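Home Reviews Workshop Archive About

7th January
By Kheri Magesa

I've had the Breletti gripper kit since November and I've used it enough now to say what I think of it. I bought mine with my own money. Ekeo, who sell it, didn't send me anything and don't know I'm writing this.

The kit is a two-finger gripper with a small camera that mounts at the wrist. You get the motor, the mount, a cable, the two fingers and a set of rubber pads. It bolts onto most of the small hobby arms. Mine is the Nilomon, which I reviewed last spring, and the bolt pattern matched without an adapter. Putting it together took me an evening. The manual is 22 pages and most of it is fine, but the wiring drawing on page 15 shows the plug upside down. If your gripper doesn't move when you first power it up, check that first.

I don't have a bench for this. The arm clamps to the kitchen counter and works on whatever is there. For the past few weeks I've been giving it light, awkward things, mostly paper, as those gave my old gripper the most trouble. 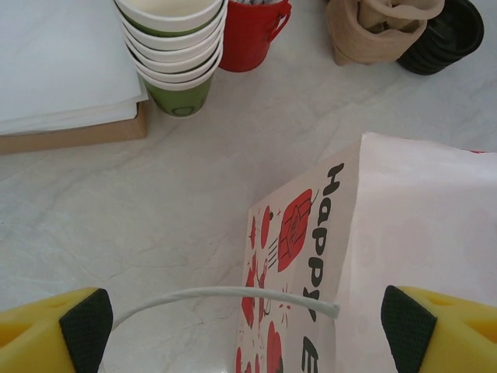

Page last changed: 7th January

Paper gift bags are a good test. The sides give when you squeeze them, and a twisted handle is thin and never sits in quite the same place. With the stock settings the fingers close too hard for a bag. I turned the grip force down to 18 in the software and left it there. At that setting I can pick up a bag by the handle most of the time. Grabbing it by the body still leaves a crease.

The pads are the best part. They have a rough texture and they hold on to slick paper better than the smooth foam I used before. They do pick up dust, so wipe them now and then. They push into a slot in the finger and come out with a small screwdriver. Ekeo sells spares in packs of 6.

Paper cups are harder. A single cup is easy, but taking one off a nested stack usually brings the next one along with it. I don't blame the kit for that. I have the same problem by hand.

The camera is okay. The view takes in the tips of both fingers, which helps a lot when you're lining up on something narrow. Colors look right under my kitchen lights. A white object on a pale counter is more difficult, and the tracking software that comes with the kit loses the edges. I switched to Mwaipopo, which is free and does better at this, though it took me a weekend to set up.

Things I don't like: the cable is too short if your arm has a long reach, and the motor whines when it holds a grip for more than a few seconds. I asked Ekeo about the whine and they said it was normal. They answered the next day, so no complaint about the service.

I'm keeping it. If you mostly move blocks and other hard parts, a cheaper gripper will do the job. For bags, cups and boxes I'd pay for this one again. I still want to try the softer pads and will add a note when I have them.

Contact | Copyright Kheri Magesa | Back to top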